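# Pretend food for a toy kitchen - felt, wood or plastic?

**plesach_mom**
Mar 3, 2022

My daughter turns three soon and her grandparents are giving her a play kitchen, so I've been put in charge of the food. I had no idea this was a whole world. I've got 126 dollars set aside and I thought that would be loads, and then I looked at what a single felt sandwich goes for in some of these shops. So what did your kids really play with, and what sat in the bin? She still chews things when she's tired, if that matters.

**jellico77**

Wood, every time. We had a set with the slices held together by velcro and a blunt knife, and it got used daily from age two until my son started first grade. The crunch when you cut it is half the fun! The paint chipped on the tomato and that was the worst thing that happened to it in all those years. Felt looks gorgeous on day one and like dryer lint by month three.

**Drita Zupan**

I'm going to disagree with jellico77 here (politely). I sew felt food for craft fairs, so I'm biased, but good wool felt does not turn to lint. Cheap acrylic felt does. If you can sew a blanket stitch you can make a fried egg in one evening and a whole breakfast over a weekend. Also it doesn't hurt when it gets thrown at your head, and it will get thrown at your head.

For a kid who chews I'd wait on felt, though. It stays soggy and takes forever to dry.

**jellico77**

Fair enough on the wool, mine was the cheap kind. But who has a weekend?

**turnip_truck**

You two are skipping the plastic because it isn't pretty. My kids had a wood set from my sister and a big bag of plastic stuff from a yard sale, and the plastic won by a mile. It goes in the bathtub, it goes in the sandbox, it goes in the dishwasher if you're brave (top rack). I think we paid six bucks for the bag.

One thing I'd look at is size. A lot of sets make everything the same size, so the grape is as big as the chicken leg, and my oldest was really bothered by that.
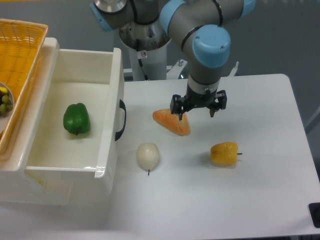 Fruit is where I'd spend first, by the way, before any of the pizza and cupcake sets. Kids know fruit. They eat it every day and they see you cut it up, so they copy you. And go for pieces as well as whole ones, because a piece is already a serving and can go straight onto a plate for Grandpa. A wedge like that orange one, melon or pumpkin or whatever you want to call it, can be breakfast in the morning and pumpkin pie in November, and my youngest would have called it cheese and charged me for it. The whole pineapple we had was the nicest thing in the bag and it mostly got used as a doorstop.

**Danica Stojanovska**

Agree about the pieces! I run a small daycare room and the whole fruits roll under the shelf and stay there. Wedges and slices stay where they're put.

I'd skip anything hollow with a seam, for what it's worth. Water gets inside in the bath and then you squeeze it one day and black gunk comes out. We tossed a whole set over that. Solid or nothing.

**turnip_truck**

Ok yes, the gunk. I'd blocked that out. The banana was the worst of ours.

**jellico77**

And this is why I say wood :)

**Drita Zupan**

Wood in a bathtub is no picnic either. It swells and then it splits.

Plesach_mom, does she have a favorite real food? I'd start from that. My niece wanted nothing but peas. I made her a pod with three little balls in it when she was well past the chewing stage and she carried it in her coat pocket all winter. Nobody else would have picked peas.

**plesach_mom**

This is so helpful, thank you all! Her favorite is noodles, which I'm guessing is the hard mode of pretend food. I think I'll do a small wood cutting set for the kitchen, some solid plastic slices and wedges for the tub, and leave felt till she's stopped gnawing on her sleeve. Drita, do you have a pattern for noodles??

**Drita Zupan**

White shoelaces. Cut off the tips, knot the ends, and keep them short for a three-year-old, no longer than your hand. Put them away when she's on her own with the toys. I'll send you the felt meatballs when she's four.

**Danica Stojanovska**

Stealing the shoelaces for my room, for the times I'm sitting at the table with them. Do you wash them first or just go?

**Drita Zupan**

Wash first, they shrink a bit.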